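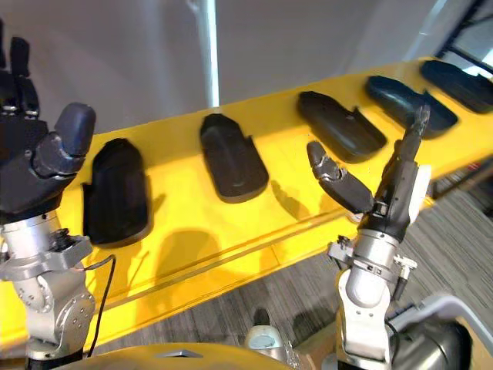 Wanted: people who have done a company volunteer day and are willing to be blunt about it

Most firms that run a volunteer day will tell you it went well. They have the group photo and the matching shirts to prove it. What they rarely have is a word from the food pantry or the park that hosted them, or from the employee who spent the afternoon repainting a fence that got painted last year too.

Pesberg is a small research outfit in Fludham. We are looking for 28 people to take part in a study of employer volunteer days, and we would like a good number of them to be unimpressed.

Who we want to hear from

Employees who took part in a volunteer day organized by their workplace within the past 3 years. Real estate offices, banks, insurance agencies, retail, whatever. You did not have to enjoy it. You did not have to feel you had a choice about going, either, and if you didn't, please say so.

Staff at nonprofits that have hosted a company group. We would especially like to hear from anyone who had to invent work for a crowd of visitors, then redo it.

We are not looking for people who plan these events for a living. We have read your reports. There are a lot of smiling faces in them and very little about what was still standing a month later.

What you would do

Sit for one interview, in person at our Plaltstead office or by phone. Before that, fill out a short form about the day: who picked the project, whether you were paid your usual wage, what got done. Nine people will be asked back for a second talk with the group — we choose those from the forms, and you can turn it down.

You will be paid $200 after the first interview. It does not depend on what you say, and it is the same for a fan as for a grump. The group talk is paid separately at the same rate.

Your employer will not be told you took part. We change names and job titles in anything we publish. If you work in an office of four people and the story would give you away, tell us and we will leave it out.

Who is paying

Fair question. The money comes from Hung, a family fund that gives grants to local charities and has started to wonder whether it should keep backing these days. They see the final report when everyone else does and have no say in it. We asked for that in writing before we agreed.

Will the study change anything? Maybe not. Companies like these days, and a report won't stop anyone from ordering shirts. But the fund has a decision to make, and right now it has mostly press releases to go on.

How to apply

Write to Daranee Somboon at the Plaltstead office with a few lines about the day you took part in. A resume is no use to us. If you have questions about privacy or pay, ask for Lok-yiu Hsiao, who handles both.

Applications close October 22, 2023. We reply to everyone, including the people we turn down.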